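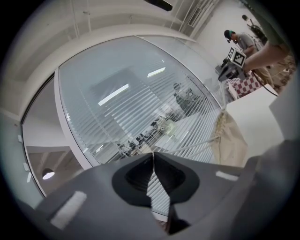 Meeting room acoustics, part two

Last month I measured the reverberation time in the larger of our two meeting rooms at Prullance and got a figure I didn't trust. I have since repeated the measurement with a better source and moved the microphone between takes, and the result held up. Speech in that room decays slowly above 1 kHz and the consonants smear. People on the far end of a conference call hear it more than people in the room do.

The cause is ordinary. Glass reflects nearly everything in the speech band, and so does painted drywall. The carpet tile is thin and only absorbs at the top end. The ceiling tiles are the one useful surface, and half of them were painted over at some point, which closes the pores.

I compared three treatments on paper before buying anything. The first was replacing the ceiling tiles. The second was a set of fabric-wrapped mineral wool panels from Goossens, mounted with a gap behind them. The third was heavy curtain on a track, which costs less but works poorly at low frequencies unless it is hung well away from the wall.

The quote for the ceiling was $2,902 including labor. The panels came in lower, and I could hang them myself, so I ordered those. Aparecida Fagundes in purchasing found the same product through Jeltham with shorter lead time, and they are due in July.

Placement matters more than total area at this size. Two parallel hard walls produce flutter echo, and treating one of the pair is enough to stop it. Clap once at the center of the room and listen for a metallic buzz. If it goes away when someone holds a panel at head height, that is where the panel belongs.

I took 136 impulse responses in all, mostly because the script made it easy. Five would have been enough. The spreadsheet still needs the 250 Hz band corrected for background noise from the air handler.

Posted 2018-06-16
Filed under: acoustics, office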